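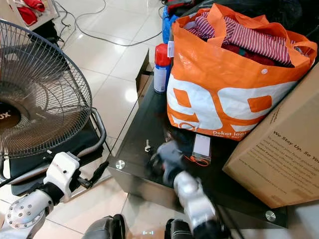 Fan beside the glass-topped table.

17 Aug 2025. Sourdough notes, Clutthorpe kitchen. I fed the Gwynne starter at breakfast with 30 g of rye and then, being me, forgot the salt until the second fold (again!). 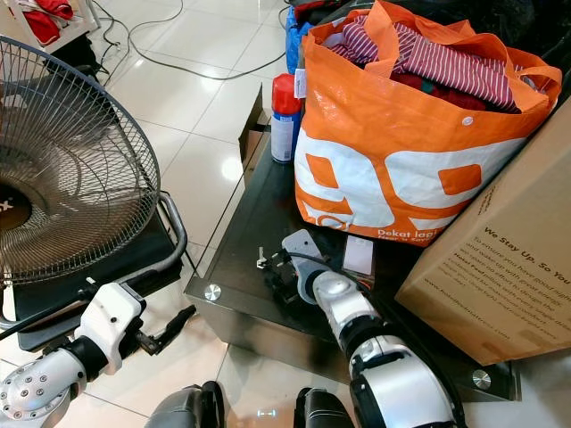

Black plug on the dark tabletop.

Dough weighed 555 g going into the Skiltwood tin, a bit slacker than the January loaf, but it smelt lovely and I've left it to prove.

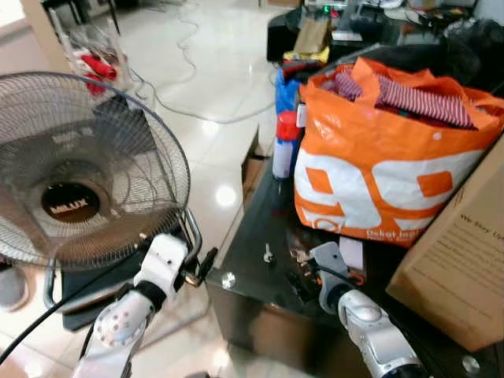

How long should it bake?
Give it 40 minutes with the lid on, then 2 more without.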